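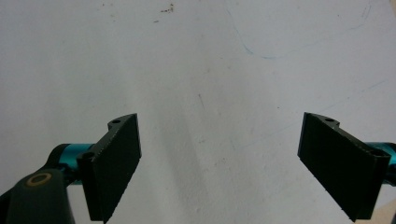 Gripper fingers open, pale surface underneath. February.

Ink notebook, iron gall, batch 102

Started 8:15 a.m. Very happy with this one already!

Galls are from the Dogbe sack, the knobbly dark ones, crushed by hand in the mortar and left coarse. The last batch was ground to powder and clogged every filter we own, so no more of that. 50 g galls into 900 ml rainwater, lid on, left on the shelf over the radiator. It has been steeping since last week and smells like a wet barn in the nicest possible way. A skin of white mold had formed by day four. Lifted it off with a spoon and carried on.

Strained twice through the old muslin, then once through a Fenis paper cone. The cone took forever (I went and had breakfast) but the liquid came through a clear tea brown with hardly any grit at the bottom of the jar.

Iron sulfate next, dissolved in a little warm water first and poured in slowly. I never get tired of this bit. It goes from tea to purple to almost black while you stir, and the spoon comes out looking like it has been in a fire. Gum arabic after that, less than in the January batch, which dried shiny and cracked on the fold.

Writing tests, all with the same dip nib:

Wondeo laid paper – lovely. Goes down pale gray, hairlines crisp, no feathering. Noticeably darker by the time the kettle had boiled.
Cheap copier paper – feathers on the downstrokes, as expected. Fine for labels.
Clindico blotting card – hopeless, spreads like a daisy. Kept the strip anyway because it is pretty.

Second look at 2 p.m. The Wondeo sheet is now a proper blue-black, the best color so far. The line where I reloaded the nib is still visible, so maybe a touch more gum after all? Split off a small jar to try that and left the main one alone.

pH strip says acid, same as always. Wipe the nibs straight after use, please. I found one in the tray this morning with a crust on it and the tip is pitted.

Put half of the test strips on the south window and the other half in the drawer, for the fading comparison. Wrote the batch number on the back in pencil this time – the last set was labeled in its own ink and I can't read it.

To do: cloves in the small jar against mold, order more muslin, try a quill on the laid paper. Also want to know what happens with rusty nails in vinegar in place of the sulfate. Nails are soaking in the jam jar by the sink, don't tip them out.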